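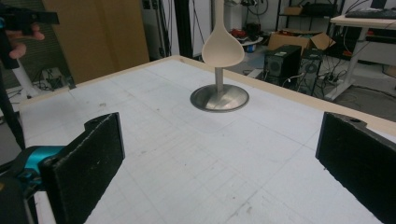 Spoon on the stand, grid table

gridbench
Posted 10/10/26
Looking for opinions on displaying spoons. I have the cream one standing upright on a metal stand, round polished base with a short post, bowl at the bottom and handle straight up. It stays put on a flat table but I don't trust it on a shelf. The stand is a Frerichs, bought secondhand. Does anyone here show theirs this way, or do you all use racks?

The table is white with a light wood edge. I ruled a square grid on it in pencil so I can put things back in the same spot. I know it needs a wipe.

Dovby_fan
Racks. I had three stands like that and sold them all. A spoon is top heavy with the handle up and the base is too small for it. Get a wall rack with slots and be done.

kettleside
Disagree with the above. A rack hides the bowl, and on most spoons that's the part worth looking at. I have used upright stands since last December and have had 2 fall, both when I moved the shelf. Put a dot of museum putty where the spoon meets the post. Use a small amount or it squeezes out and shows on a light color like yours.

Dovby_fan
Putty leaves a mark on anything porous. I wouldn't put it on a spoon I cared about.

kettleside
Depends on the putty. Mine came off clean. Test it on the end of the handle first.

oldpantry391
What is the spoon made of? If it's plastic I'd say go ahead with the putty. If it's wood with paint on it, I'm with Dovby_fan.

gridbench
Not sure. It came in a mixed box with no label. It is light, and the color is the same all over as far as I can tell.

oldpantry391
Then try the putty on something else from the box first.

Himus_shelf
Separate question about the pencil lines. Do they come off? I want to do the same on my work table but my wife uses it for wrapping presents.

gridbench
They come off with a damp cloth and dish soap. The faint ones take more rubbing. I wouldn't use a pen. They also smudge if you drag your sleeve over them, so expect that.

marl_and_tin
I'd skip the pencil and lay down a cutting mat. They come with the grid printed on. Mine is 600 mm wide and covers the part of the table I use.

gridbench
Looked at mats. I wanted the lines to go all the way to the wood edge and the big ones cost more than I paid for the table.

marl_and_tin
Fair enough.

Dovby_fan
Back to the stand. If you keep it, at least stick felt under the base. Polished metal on a white top will leave gray rings. Grorkeo sells a sheet you cut yourself, part 2868 if they still have it.

kettleside
Felt makes it slide more. I'd use thin rubber.

Dovby_fan
Rubber can stain a painted top. Seen it happen.

gridbench
I'll try felt first and see if it slides. The putty can wait until I know what the spoon is. If anyone has a stand with a wider base to sell, send me a message. I need a post about the same height as this one.

oldpantry391
I might have one in the garage. Will look this week and message you.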